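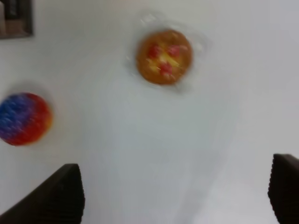
Robot Teaching by Demonstration
Handout 7: Collecting demonstrations by remote control
Lerato Ntuli
3 Apr 2018

Read this before the lab session. I know how that sentence is usually received, so the parts that affect your grade are in the section called "What to hand in."

Last time we taught the arm by hand, pushing it through the motion with the joints slack and recording where it went. You will remember that it felt easy and that your shoulders hurt. Hand guiding gives you clean joint readings and a direct feel for where the arm can and can't reach. It also puts your sleeve, your elbow and occasionally your forehead in front of every camera in the room. A policy trained on those pictures learns that a task begins when a plaid shirt appears.

This week we stand back and drive the arm with the handheld controller.

1. What gets recorded

At each time step the logger saves the arm's joint positions, the gripper opening, your command, and a picture from the wrist camera. The command and the joint positions are different things. The command is what you asked for. The joint positions are what you got. Train on the wrong one and your robot will spend the rest of its life faithfully trying to stay where it already is. Two groups did this in January and both blamed the learning rate.

Each run goes into its own folder. Please use the naming rule on the lab wall and resist the urge to improve it. Last year's archive holds a folder called "final_good_REAL," and we still don't know what the robot is doing in there.

2. Seeing what the robot sees

The policy will have only the wrist picture and the arm state. You, meanwhile, have two eyes, a neck, and a lifetime of practice at picking things up. If you lean over to check how far the fingers are from an object, you are using information the robot will never have. The action you then take will look to the learner like a lucky guess, and it will do its best to imitate luck.

So drive from the monitor for at least half of your runs. It is slower and rather humbling. Most people overshoot on the first try, go back too far, and say something the microphone would have picked up if we had one.

The picture at the top of this handout is a wrist view of the kind you'll be working with. Look at how much of it is blur. The round orange piece with the red patches is still easy to find against the white table, and so is the multicolored one at the left. The clear shape around the orange piece is another matter. Against white, you mostly get a faint outline and a few highlights. If your task depends on the edge of something transparent, ask yourself whether you could find that edge from a smeared picture like this one. If you couldn't, a small network trained on a student's afternoon won't either.

There are two ordinary fixes. Move more slowly near anything you need to locate well, or change the table covering to something darker. Turning up the sharpness in software is a third idea, and every group has it.

3. Driving style

Smooth beats fast. A fast demonstration with three corrections in it teaches the corrections too. Bring the gripper over the object, stop sideways motion, come down, close. You may find this dull. The learner is very fond of dull.

Pauses need care. People stop to think, and the logger keeps writing while they do. If you hover above the object for four seconds wondering about lunch, that is four seconds of examples in which the correct action is nothing. Policies trained on such runs arrive above the object and stay there — serene, and useless. Trim long pauses at the start and end. If there's one in the middle, throw the run out and do it again.

Start from different places. The temptation is to find one comfortable starting pose and use it for everything. Move the arm, move the objects, swap left for right. Group Wurine once gave me 100 lovely demonstrations from a single starting pose, and their robot worked perfectly until someone wiped the table.

Also record recoveries. Put the gripper a little off to one side on purpose, begin recording there, and drive it back. These runs look clumsy and are worth more than your prettiest ones. Plain imitation drifts: a small error leads to a view the learner hasn't seen, which leads to a larger error. We'll do the math on Thursday (Ross-style bounds, the part with the T squared). For now, remember that the robot needs to have seen trouble before it gets into any.

4. Good runs, bad runs

Mark each run as keep, discard, or unsure, right after you make it. Your memory of run 12 will not survive run 13. "Unsure" is a real label and I would like to see it used. The pooled set from last term has 376 runs, every one marked "keep," and I have watched enough of them to have views on this.

Discard if:
the controller lost its connection
your hand or head was in the wrist view
you changed your mind about which object you were going for
the gripper pushed an object and you pretended that was the plan

5. What to hand in

One page per pair. State your task in a single sentence, then say how you varied the starting poses and how many runs you discarded, with the reasons. Include one wrist picture in which the object would be hard to locate and a short note on why. Then train the baseline on your set and report what it does, including when it does nothing.

Nobody loses points for a robot that fails. You do lose points for "results were mostly good."

The Zilberg bench has the newer controller, and the Moodley bench has the one whose trigger sticks. Sign up on the sheet by the door.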